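September 2026

# Skasley's little business newsletter just hit 100 issues, and I have thoughts

I've been reading the Skasley letter since back when it was a plain block of text with a typo in the subject line, so I got a bit excited when issue 100 landed in my inbox this morning. The outfit behind it is a small marketing shop that works mostly with solo consultants, bookkeepers, wedding planners, people like that. They've never been loud. They write one letter, they send it, and then they go quiet until the next one.

This time they had some real news tucked in under the usual column. Starting with the next issue, the letter is splitting in 2. One edition stays free and keeps the same format (one long piece, a few links, the reader mailbag). The other is a paid edition aimed at folks who already have clients and want help with pricing, referrals and all the awkward stuff like asking for a testimonial without sounding needy.

The list now stands at 3,739 subscribers, according to the letter. I know that sounds tiny next to the giant newsletters everybody quotes at conferences. But I've sat through enough webinars to know that a small list of people who open the thing and write back is worth a whole lot of dead addresses. Skasley says the mailbag is their best source of topics, and I believe it, because I've had two of my own questions answered there over the years. One was about raising my rates with a client I'd had forever. I followed the advice, sweated over the email for a weekend, and the client said "sure" in one line!

What I like about the announcement is how little fuss there is around it. There's no countdown clock and no founding member badge. They tested the paid edition in July with a group of readers who signed up through the mailbag, and the notes from that trial are printed right in the issue, including the grumpy ones. A couple of readers thought the pricing worksheets ran long. Somebody else wanted more on writing proposals and less on social media, and I'm with that person all the way.
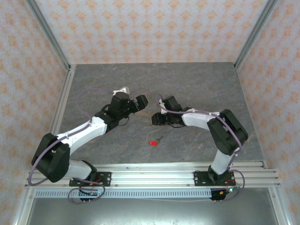
## What changes for regular readers

If you're on the free list, you don't need to do a thing. You'll keep getting the long piece, though the archive is moving. Older issues used to sit on a clunky page you had to scroll forever, and now they're going over to Collora, the publishing tool a lot of small newsletters seem to be switching to this year. I poked around in the new archive over lunch and it's a big step up. You can search by topic, and the mailbag answers finally have their own section — I'd been keeping my favorites in a folder on my desktop like a squirrel.

The paid edition will come out 8 times a year. I was expecting weekly, to be frank, and my first reaction was a little "hmm, that's it?" Then I looked at the pile of weekly stuff I already pay for and don't read. Eight meaty issues that I get through with a cup of coffee and a highlighter sounds pretty good.

They haven't printed a price yet. The letter only says it'll be announced in the next issue and that people from the July trial get first crack at it. I wrote in to ask whether you can buy a single issue and try it out, and I'll post here if I hear back.

## A workshop in Tidudlow, too

The other bit of news is an in-person day in Tidudlow, put on together with Slaoui, the print and design studio that did the new masthead. The morning is for working on your introduction, meaning the few sentences you say when a stranger asks what you do for a living. The afternoon is for one-page websites, and you bring your own laptop and whatever copy you've got, good or bad.

I've always been terrible at the introduction part. I tend to start with my job title, then I apologize for my job title, and then I ask the other person about their dog. The Skasley line on this has been the same since the early issues: start with who you help and what gets easier for them after they hire you, and save your own story for when they ask. I've got it on a sticky note over my monitor and I still mess it up about half the time.

Seats for Tidudlow open to newsletter readers first and to everyone else a week later. Lunch is included, parking isn't, and the room is up a flight of stairs with an elevator at the back entrance (the letter says to ring the bell for it). There's also a form where you can send your current introduction ahead of time and have it read out without your name attached. I can't decide if that's a great idea or my worst nightmare — probably I'll send mine anyway.

If you want in, the sign-up link is at the bottom of issue 100, just under the mailbag. And if you go looking in the new archive, search for "referrals" and read the oldest one first. It's rough around the edges and the formatting got scrambled in the move, but I still send it to every friend who goes out on their own.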